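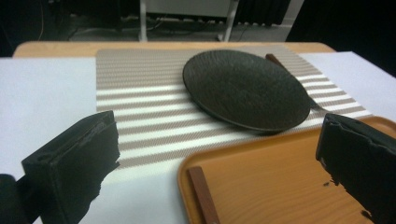
4. Laying one place at the table

Before you begin, wipe the table and let it dry fully. A placemat laid on a damp top can leave a mark.

4.1 Unroll the placemat and lay it flat. If the ends curl up, roll it once in the opposite direction and leave it under a heavy book for a few minutes.

4.2 Turn the mat so that its stripes run along the edge of the table where the guest will sit. On a striped mat any small error in the angle is easy to notice, so take your time with this step.

4.3 Put the plate on the mat. In the picture the plate is the dark round one, with fine ridges on its surface, and it is still empty. Always lift the plate to move it. Do not push it over the weave.

4.4 Lay the cutlery beside the plate. The pieces with wooden handles should all point the same way. Leave a gap of 2 cm between the plate and the nearest piece, so the guest can pick it up without touching the rim.

4.5 Place the serving tray last. It may touch the border of the mat, but it should not stand on top of it, or it will rock when somebody puts down a glass.

Note: For a table of eight, lay one place completely and check it from the chair. Then copy it for the other seven. Mr Huw Beddoe, who tested this guide at the Korkar guest house, prefers to lay all the mats first. Both ways are correct.

CAUTION: Do not put a pot from the oven directly on a woven mat. Use a trivet.

CAUTION: Wooden handles must not be left in water. Wash them by hand and dry them at once. The dishwasher will open the grain.

4.6 When the meal is finished, remove the items in the opposite order, with the tray first. Shake the mat outdoors and wipe it with a cloth which is only slightly damp. Store it flat or rolled, never folded.

If a dark plate shows grey lines after some months of use, these are usually traces of metal from knives. A soft paste of baking soda and water takes most of them away. Rub along the ridges and rinse well.

Text revised by Fikri Ong, 3 Jan 2025

Related sections
Care of wooden trays
Truner table linen: washing and storage
Laying the Patrício breakfast set
Replacement parts for Serus cutlery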